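Nasteo arm hire and setup: frequently asked questions

Last updated 22 Oct 2026

These are the questions we are asked most often about hiring the Nasteo arm through our Prurkbridge office. If yours is missing, write to the bookings desk and Miroslava Holub or one of her colleagues will reply. Prices are on the separate tariff sheet and are not repeated on this page.

What do I get when I hire the arm?

The arm itself with its gripper, the controller, a power lead, the cables, a bench clamp and a wrist camera. There is also a short printed guide and a card with the support number. You do not get a bench or a computer. Any fairly recent laptop with a network socket will do, and we can lend an adapter if yours has no socket.

How long is the hire period?

The shortest hire is 14 days and the longest is 60. You can extend once without a new contract, provided the next customer's booking allows it. Ask as early as you can. Hires that start in March are usually booked well ahead, as colleges and small workshops tend to want the arm then.

Where do you deliver?

We deliver by van from Prurkbridge and Menstead. Orders from further away go by carrier in a padded case, and you will need to be in to sign for it. The case is heavy and two people should lift it. Please keep the case and all the foam. We charge for missing foam.

Who does the setting up?

You can choose. With the basic hire you clamp the arm down yourself, following the guide. With the assisted hire one of our fitters comes out, clamps the arm, runs the first start and stays until you have moved something from one place to another. Most first-time customers take the assisted hire. The second time they usually don't.

What sort of surface does it need?

A flat, solid bench that does not rock. The clamp fits tops up to 6 cm thick. You may lay paper or a thin mat over the working area if you want to protect it, and patterned ones are fine for driving the arm by hand. If you are using the camera to find parts, a plain surface gives fewer false finds. Tape the corners down or the gripper will pick them up sooner or later.

Do I need to fence it off?

That depends on your own risk assessment, which we cannot write for you. We can send the maker's safety sheet and a blank form. The arm is slow in its hire settings and stops when it meets resistance, but it can still pinch a finger. Children and visitors should be kept out of reach while it is powered.

Do I need to be able to program?

No. You can move the arm by hand to a series of points and save them. For more than that there is a block editor, and a written interface for people who want it. We answer questions about the block editor by telephone. Questions about your own code are answered by email only, and we may have to charge for longer ones.

What can the gripper pick up?

Small, firm things with sides it can close on. Soft bags, wet items and anything very thin are difficult. If you are unsure, post us a sample and we will try it before you book. Samples are sent back with the arm.

Can I use it to practise with locks, tags and small fittings?

Yes. The Hájek fittings pack is an optional extra and is popular with people who train maintenance staff. Send us a list of what you want to handle and we will match the pack to it.
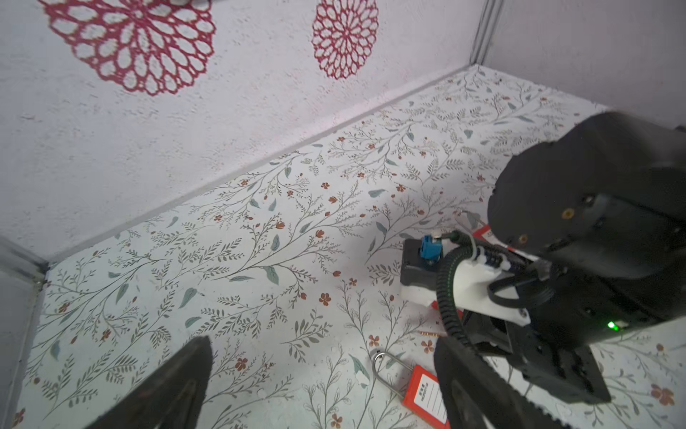 Nasteo Hire Notes, Issue 6, page 2

Red lockout padlocks are a good test for the fingers. The body is easy to take hold of, but the long metal shackle can catch on things, so come in from the body end and leave some clearance. Small pins and keys lying flat are harder. Set the gripper to its slowest closing speed for these and expect to need a few tries. Labels on the padlocks are not meant to be written on, and marked ones are charged as used.

The padlocks in the pack are for handling practice only. Do not fit them to live equipment.

What should I check before each session?

Look at the cable sleeve near the gripper. It should hang in an easy curve and should not be pulled tight or pinched at any point in the arm's travel. Check that the clamp is tight and that nothing has been left under the arm. Then switch on and wait for the green light before you send any movement.

The arm has stopped and will not restart. What now?

Press the stop button in, clear whatever is in the way, twist the button to release it and start again from the home position. If it stops a second time in the same place, leave it off and ring us.

What if I break something?

Fair wear is covered, and that includes finger pads. Damage from drops, liquids or overloading is not. Tell us at once and please don't try to glue it. We keep spare fingers at both offices and can usually post a pair the same day.

Can I buy the arm at the end?

Sometimes. We sell hire units after their second year, and the current hirer is asked first. Half of the hire fee you have paid comes off the price. Ask the bookings desk for the list of units due for sale.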